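**Tistix changes wrap paper on Tindley flour and sugar lines**

24th June

Packaging maker Tistix has switched the paper used in its Tindley range of dry goods wraps, replacing the coated sheet it has supplied to small mills and bakeries with an uncoated kraft grade bleached to the same white. The new sheet is in production at the company's Trullska plant and will reach all customers by the end of July.

The old Tindley wrap carried a thin polymer layer on the inner face. The layer kept moisture out and allowed the seams to be heat sealed, but it also meant that many local recycling programs would not take the paper. The replacement has no polymer layer. Seams are closed with a starch adhesive applied in two lines along the fold, and the base is folded and glued in the same pass.

Removing the coating lowers the moisture resistance of the pack. Tistix says the wrap is meant for goods with a short shelf life in dry storage, and that customers who ship in humid conditions should ask for the double-ply version. In the double-ply wrap, a second sheet is laid loose inside the first and caught only at the base seam. Both versions are rated for fills up to 8 pounds.

Wilma Bakker, who manages the Tindley range, said the main work had been on the adhesive. "Starch glue sets slower than a heat seal. If the line runs at the old speed, the seam opens when the pack drops onto the conveyor," she said. "We added a press section after the fold and took the speed down. We expect to get part of that back once the operators are used to it."

The press section was built by Dierckx, which also supplied the folding unit. It holds each seam between two belts for 14 seconds before the pack is released. Existing filling machines at customer sites do not need to be changed, although the heat bars on the top closure must be switched off and a glue head or a stitched closure used in their place. Tistix will lend glue heads to customers with fewer than three filling lines through the changeover period.
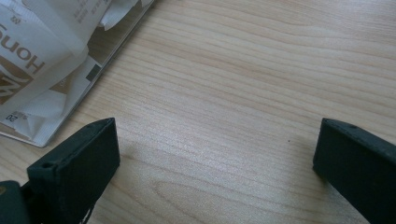
Top closures are the part of the change most likely to be noticed at the counter. A heat-sealed top peels along a fixed line. A glued top on uncoated paper tends to tear into the sheet, and the tear follows the grain of the paper. Tistix has turned the sheet so that the grain runs across the pack, which keeps most tears close to the top edge. A perforated strip was tested and dropped after it let fine flour escape during transport.

Prices for the single-ply wrap are unchanged. The double-ply version costs more, and the minimum order is 200 bundles. Stock of the coated wrap will be sold until it runs out, with no further production planned.

The Trullska plant has made paper goods since 1906, first as a bag works and later as a converter of printed wraps. The coated line there has been taken out, and the floor space will be used for storing reels.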